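Stedside Play Kitchen Guide
Section 4: Setting Up and Clearing the Table

By Pentti Saarela
July

This section covers laying out the cookware and food pieces on the tabletop, checking them before use, and putting them away. It assumes you have already put the table together and leveled it as described in Section 3. If the table still rocks when you lean on a corner, go back and fix that first.

4.1 Before you start

1. Wipe the tabletop with a damp cloth and dry it. Do not use scouring powder. The speckled finish hides fine scratches, but they collect dirt.

2. Look at the small holes in the top. Clear out crumbs or clay with a wooden toothpick. Do not use a metal pin.

3. Bring the storage bin to the table and set it on the floor to your left. Do not stand the bin on the table.

4. Take out the cookware first, then the tableware, then the food.

Note: Replacement food pieces come from two suppliers, Clemarero and Vainio. Sizes differ a little between them. Both can be used in the same set.

4.2 Placing the large pieces

1. Put the black pot near the upper left corner. Its weight keeps it from sliding, and it leaves the middle of the table clear.

2. Stand or lean the green spatula in the pot. It may lie with the blade down on the table and the handle across the rim. Either position is fine.

3. Put the lavender plate at the far side, near the middle.

4. Put the green colander to the right of center. Leave a hand's width of open table on the side where you will be working.

5. Put the small blue bowl at the near side. Set it upright.

Caution: Do not hang the spatula handle over the aisle side of the table. People walking past will catch it with a sleeve.

4.3 Placing the food

The food pieces go down last. They do not have to sit in straight rows, and a mixed layout is better for sorting games and for pretend cooking. Keep a little space around each piece so that it can be picked up without moving the one next to it.

1. Lay the ketchup bottle on its side on the plate. If you prefer it standing, place it directly on the table. It will not stay up on the curved part of the plate.

2. Put the strawberry to the left of the plate and the small red berry to the right. Keep these two apart. From across the table they are easy to mix up.

3. Put the plush banana beside the blue bowl, with the peel opened out.

4. Put the orange piece near the bowl with the cut face showing.

5. Leave the bowl and colander empty to begin with, unless your activity card says otherwise.
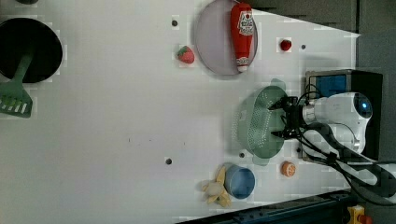

Figure 4-1. Mixed layout with pot, plate, colander, bowl, and food pieces.

The layout in Figure 4-1 is a starting point. You can trade the plate and the colander, or move the bowl to the far side, as long as the tall pieces do not block the view of the small ones. For left-handed users, mirror the whole layout.

Note: The small red berry is the piece most often lost. Check for it before you fold the cloth or move the table.

4.4 Checking the pieces

Do this check each time the set comes out. It takes two minutes once you are used to it.

1. Pull gently on the strawberry's leafy top. If it moves, take the strawberry out of use.

2. Open each section of the banana peel and look along the seams. A loose thread can be trimmed. A split seam has to be sewn before the banana goes back in the bin.

3. Press the cap of the ketchup bottle with your thumb. It should not shift.

4. Run a finger around the rim of the colander and feel for rough spots. Smooth small ones with fine sandpaper, away from the table, and rinse the colander afterward.

5. Look at the inside of the pot under a good light. Dark interiors hide crumbs, and small food pieces get left at the bottom.

Caution: The small berry is not for children who still put things in their mouths. Remove it from the set and store it on a high shelf.

4.5 Changing the layout

If the set is used every day, change the layout now and then. Move the large pieces first and let the food follow.

1. Lift the pot with both hands. Do not push it across the table.

2. Take the food off the plate before moving the plate.

3. Move the colander and bowl to their new spots.

4. Put the food back down, starting at the far side and working toward you.

If you write your layouts down, use the grid sheet (form 1582). Mark the pot, plate, colander, and bowl only. Food positions change too often to be worth recording.

4.6 Clearing and storing

1. Collect the hard food pieces in the colander.

2. Put the plush banana aside. It goes in the cloth bag by itself.

3. Turn the bottle so that the cap points up and place it in the corner slot of the bin.

4. Put the pot in the bin, then set the bowl inside the pot.

5. Slide the plate down along the side wall of the bin. Lay the spatula flat on top.

6. Place the filled colander last and close the lid. If the lid does not close, the spatula is probably sitting across the pot. Turn it lengthwise.

Store the bin indoors. Do not leave it in a car in summer or next to a heater.

4.7 Cleaning

Wash the plate, bowl, colander, and spatula by hand in warm water with a little dish soap. Wipe the pot inside and out. Wipe the bottle with a damp cloth, and keep the label as dry as you can, as the print lifts at the edges once water gets under it.

Spot-clean the banana with a cloth and mild soap. Open the peel sections and let it air dry overnight. Do not put it in the dryer.

Note: If a piece has picked up marker or crayon, try a little baking soda on a soft cloth. Test it on the underside first.

4.8 Ordering spare parts

Spare pieces are listed on page 42. Give the name and color of the piece and the set name, Ustside or Stedside. Plates and bowls are sold one at a time. Food pieces come in mixed bags and cannot be picked out singly, apart from the banana.

Related sections
Section 3: Assembling and Leveling the Table
Section 5: Activity Cards
Section 6: Using the Set with Two Groups
Care Sheet 19: Plush Food
Spare Parts List, Ustside and Stedside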